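Updated in October | By Araba Agbenyega

Adding a Name to the Benstead Roll of Honor: Set-up Guide, Section 5

Use this section once you have an editor account and have signed in to the Birgate records site. It covers adding one service member to the online roll, attaching a source, and sending the entry for review. The names on the stone itself are handled separately and cannot be changed from the site.

Before you start

The roll holds 2,903 names. Many families have sons, cousins and uncles who share a first and last name, so search before you add anything. You will need:

- the full name, with any other spellings you have found
- the branch or regiment
- the link to the town (birth, home, school or work)
- at least one source you can scan or cite

CAUTION: Do not enter the home address or phone number of any living relative in the public fields. Use the Contact tab, which only reviewers can open.

Adding the entry

1. Open the Roll menu and choose Search All. Type the last name only. First names were often shortened in the older lists, and a full-name search will miss them.

2. If a match comes up, open it and compare the service number. If the number is the same, stop and use Suggest a Change instead. Two entries for one person take a long time to merge.

3. If there is no match, choose New Name. The form opens with the Conflict field blank. Pick one from the list. For someone who served in both world wars, hold down Ctrl and pick both.

4. Type the name as it appears in your main source. Put other spellings in the Also Known As box, one to a line.

NOTE: The form times out after 70 minutes. Save a draft before you go off to look something up. Drafts are under My Work.

5. Fill in the Link to Town box in one or two plain sentences. "Worked at the Howlader mill before enlisting" is enough. Longer family histories go in the Story tab, where there is no length limit.

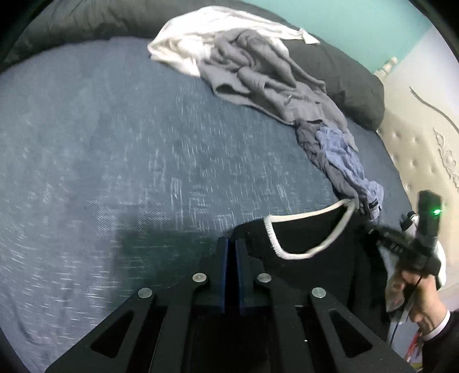

6. Attach your source. The site takes PDF, JPG and PNG files. Scan letters and service papers flat, both sides, and include the back even if it is blank apart from a stamp.

7. Choose Preview. Check that the dates have not switched day and month, which happens with records copied from British papers.

8. Choose Send for Review. The status changes from Draft to Waiting.

After you send it

Reviewers work through the list every Thursday. You will get an email with one of three results: Accepted, Returned or Held. A returned entry has a comment beside each field that needs work. Fix those fields and send it again; you do not need to start over. A held entry means the source is being checked against the Idley parish books.

Accepted names show on the public roll the next morning. They are also added to the reading list for the next memorial service, unless the family has asked otherwise on the Contact tab.

Section 6 covers photographs and portraits.

Filed under: Local History > Memorials > Editor Help

3 comments

millside_jo
Step 2 saved me. My great-uncle was already on there under his middle name.

R. Tolland
Ctrl does nothing on my Mac. Is there another key?

Araba Agbenyega
Use Command on a Mac. I will add it to step 3.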